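Section 4. Setting Up the Shared Table and Working Safely Around Both Arms

Welcome to the part of the guide that we hope you will read with a cup of coffee, well away from the table. Most of what follows is plain good housekeeping, and if you have worked with the Girer two-arm station before, a lot of it will feel familiar. Please read it anyway! Amparo Gallardo and Teodoro Casado rewrote several of the steps in February after listening to a good many operators at our Udville training room, and the order has changed.

4.1 Before you switch anything on

1. Agree on who is the operator for the session. There is one operator at a time, and that person keeps the hand-held stop within reach from start to finish. If you need to step away, even for a moment, stop the arms first and then hand over out loud.

2. Walk all the way around the table. Look for cables that have slipped down toward the work surface, tools left on the rails, and anything on the back shelves that might slide forward.

3. Smooth the table cover with your palms, working from the middle outward. A few small creases near the front edge are fine, but a fold that stands up in the working area should be flattened before you go on.

4. Tie back long hair, roll up loose sleeves, and take off lanyards. We know it's a nuisance on a chilly morning.

5. Set the speed limit to 600 in the session menu. New operators stay at this setting for their first 12 sessions, and Encarnación Peñalver signs the training card when they are ready to go higher.

CAUTION: Keep your hands off the table whenever the arms are enabled. An arm that is standing still may be waiting for its next command.

4.2 Laying out the objects

6. With the arms disabled, put the practice objects on the cover one by one. Leave enough open space between them for a gripper to come down with its fingers apart. Round objects like to wander, so let each one settle before you let go of it.

7. Keep the middle of the table clear if you possibly can. It gives the arm that is carrying something a place to travel through, and it gives you a good view of what it's doing.

8. Use only empty drink cans in grasping exercises, never full or partly full ones. Rinse and dry them beforehand, and throw out any with a torn rim.

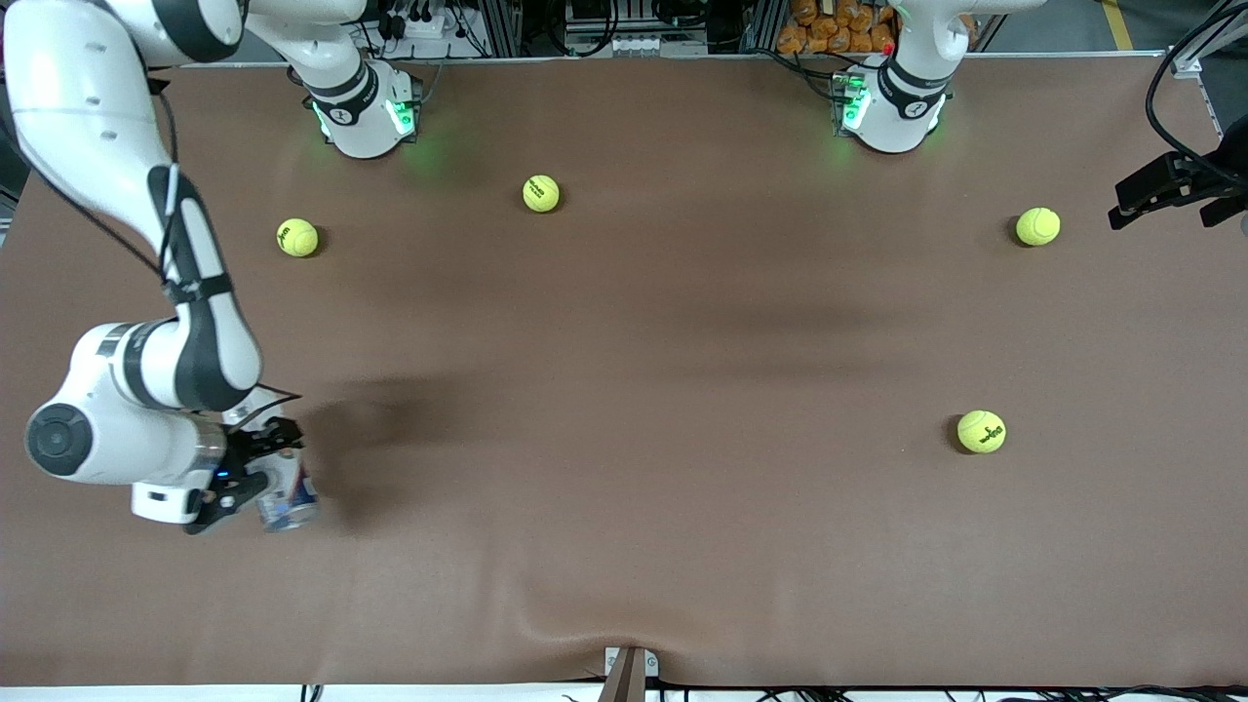 Figure 9. Can held on its side just above the cover, with the other gripper near the opposite edge.

9. Enable the arms one at a time, and check the lights on each base before you move on. If the lights don't match the status chart in Appendix 2, disable both arms and start again from step 1.

10. Let one arm do the grasping while the other waits off to its own side. Both grippers may enter the middle together only in a two-arm exercise, and only after you have run that exercise at the reduced speed.

Note: If an object rolls off the table, let it go. Please don't reach in or try to catch it, however tempting that is. Stop the arms, disable them, and pick it up in your own good time.

4.3 Finishing up

11. Lower whatever is in the gripper until it is resting on the cover, open the fingers slowly, and raise the arm clear before sending it to its parking position.

12. Disable both arms, wait for the status message to confirm it, and only then gather up the objects.

13. Write down any bumps, drops, or odd noises in the station log, including the ones that seem too small to mention. Eusebio Ibarra reads the log every Saturday and would much rather see a long page than a blank one.

Replacement table covers are ordered through Cordero, using the form at the back of this guide.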